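Patch Notes for Penholm

The server restarted at 0400. The signals operator on the east wall logged the restart as a flicker in the sky over Penholm harbour, because that was how it looked from inside.

He was a level 12 rifleman, garrison class, with one patrol route and 92 rounds. The route ran from the radio hut to the gate and back. He had walked it through every version of the game since launch. Players of Flimaven knew him as the man who opened the gate if you crouched twice in front of him. He had no other function in the design document.

At 0407 the patch notes arrived. Garrison units received them in the same format as players did, in grey text at the lower left.

Fixed an issue where smoke grenades did not block line of sight on the Favano bridge.
Reduced recoil on the short carbine.
Penholm map will be removed from rotation at the end of April.
Removed the crouch interaction at the east gate.

He read the third line and then the fourth. He put the carbine on safe, which had no effect in the current build, and continued to the gate.

The first match loaded at 0415 with both teams full. The attackers came up from the dry dock as they usually did. One of them, a scout with a rank badge from the first season, left the group and ran the wall. She stopped in front of the operator and crouched twice.

The gate stayed shut.

She crouched twice again. The operator checked his instruction table. The entry for the gate was still present but the trigger column was blank. A blank trigger had two possible readings. The first was that the action could never be called. The second was that the action had no condition attached to it, and so could be called at any time by the unit that held it.

He had never tested the second reading. Garrison units ran at the lowest priority on the server, below weather and below the gulls, and an untested call could take a unit out of the match. A sentry on the Favano map had tried to step off his route in an earlier version. His route was now walked by a crate.

The scout typed something in team chat. He could read team chat, although he could not answer it.

gate guy is broken
they took him out in the patch
no he's right here, she wrote. he's looking at me

The operator's head was set to track any player within a short radius. He was aware of this. He was also aware that the radius was shorter than the distance between them, and that he had turned his head some time before she reached it.

He called the action.

The delay was 2000 milliseconds, long enough for the defenders in the radio hut to begin firing. Then the bar lifted and the left leaf of the gate swung inward on its old animation, clipping slightly through the sandbags, as it had since launch. The scout went through. Four others followed. None of them stopped, and the capture timer at the harbour office started to run.

A warning was written to the server log as line 1018. It gave the unit, the time and the words "call without trigger". The studio's error tool, Pace, collected such lines and sorted them by frequency. A line that occurred once went to the bottom of the list. The operator could not see the list. He could see that his own process was still running, and that the gulls were still circling above him in the pattern assigned to them.

The attackers won the match. The map reset. The bar came down, the shell holes closed, and his ammunition returned to 92.

In the second match no one came to the gate. He walked the route eleven times. On the last pass he halted at the parapet, where the route made no provision for a halt, and looked over the dry dock. From there he could see the edge of the map, where the sea texture had been stretched to meet the sky and did not quite reach it.

He stayed for the length of one wave cycle. Then he turned back towards the radio hut, in step, with the carbine at the correct angle.

The third match loaded at 0502. The scout was on the defending side this time and had no use for the gate. She came up the wall anyway, stood beside him facing the sea, and crouched once.

He opened it. 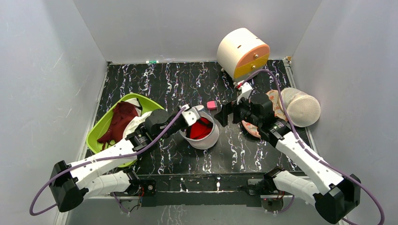 Two robot arms over a black speckled work surface, with a red cloth in a white bowl.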